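Vivport drop two points at Nernton after late penalty

Vivport let a lead slip in the final minutes on Monday night and had to settle for a 2-2 draw away to Nernton, their third league match in a row without a win. 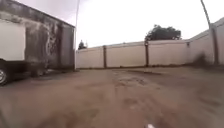
Staff report

The visitors went ahead early from a corner and doubled the lead before the break with a low shot from outside the box. Nernton pulled one back on a header just after halftime and pushed hard from there.

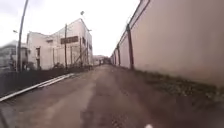

The equalizer came from the penalty spot after a handball - a call the Vivport bench protested at length. The referee showed three yellow cards in the minutes that followed, all of them to Vivport players. Attendance was given as up to 3,000, with 241 traveling fans in the away section.

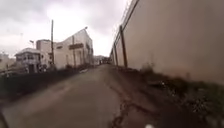

Vivport are next in action at Plondholm, who lost at home to Barbieri over the weekend and sit one place below them in the table. Kickoff is at 7 p.m. and there is no parking at the ground. Fans coming on foot should use the narrow lane beside the high wall, and watch their step, as the asphalt is cracked along one side. Tickets will be sold at the gate.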